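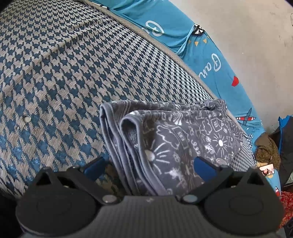 Black and dark gray, close up.

28th December

I sold the car in March and said I would write something at the end of the year about how it went. A few people have asked since then, mostly people who live out this way and are thinking about it themselves, so I'll try to stick to the things I would have wanted to know.

I live on the edge of Trusten and work in Skarley. There is one bus that does the whole trip and it runs every hour, with a gap in the middle of the day when it doesn't run at all. The stop is an 18 minute walk from my door. I put that number down because the transit map makes it look like it's at the end of my street. It is at the bottom of the hill, past the feed store, and there is no sidewalk for the last stretch.

I kept a log in a notebook. From March to now I have done 3010 miles without owning a car. Of those, 1641 were on the bus to work and back. The rest is a mix of the bike, other buses, the train to see my sister, and rides from friends. I didn't count walking. I also didn't count the week I had a rental car for the wedding, and you can decide if that's cheating.

The commute was easier than I thought. The bus leaves at a time that suits my job, and I read more this year than in the last five put together. Coming home is worse. If I miss the early evening bus I have an hour to fill, and the library in Skarley closes before the next one comes. I usually end up in the diner, and the pie money should really go in the cost column.

Groceries were the hard part. I had been doing one big shop every two weeks and I kept trying to do that with a backpack, which was stupid. By summer I had switched to small trips twice a week on the way home. I bought a used Bristis folding bike with a rear rack and it has done fine. The rack is rated for more than I would want to pull up that hill. I have had to replace one tire and the left pedal. 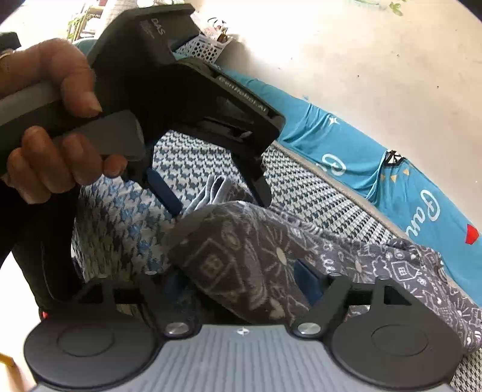
Bulky things I now get delivered. Cat litter, flour, and the big bag of birdseed all come once a month, and I pay the delivery charge without feeling bad about it. It is still far less than the insurance was.

The bag matters more than I expected. I went through a cheap one by June (the zipper went) and then got an Ung with a roll top. It's heavy when it's empty and the side pockets are too shallow for a water bottle, but it has kept a laptop dry through some very bad mornings. I would buy it again. I would get the smaller size.

Clothes, too. I had a nice wool coat that I wore between the house and the car and between the car and the office. It was no use at all for standing at a bus stop in November. I wear a plain rain jacket over a fleece now and leave a pair of office shoes under my desk.

What I miss is leaving when I feel like it. I used to drive out to the reservoir after dinner in summer just to sit there. You can't do that on a bus that stops running at seven. I went on the bike a few times, but the road back is dark and people drive it fast, and I stopped going once the evenings got shorter.

I also ask for more favors than I used to. I took the cat to the vet in a friend's car, and I had to ask another friend to pick me up after a dentist appointment. I don't like asking. They both said it was fine, and I've tried to pay it back by watching dogs and shoveling walks.

On money, I am ahead, even with the bike, the bag, the rain jacket, the rental and the pie. I'm not going to put a total here because the car was old and needed work, and what I saved depends on which repairs I would have gone through with. The bus pass is the biggest regular cost and I buy it by the month.

There is talk of cutting the early bus in the new schedule. If that happens I'd have to bike the whole way or change my hours, and I haven't asked at work yet. I'll keep the log going until the spring and post the numbers again in March.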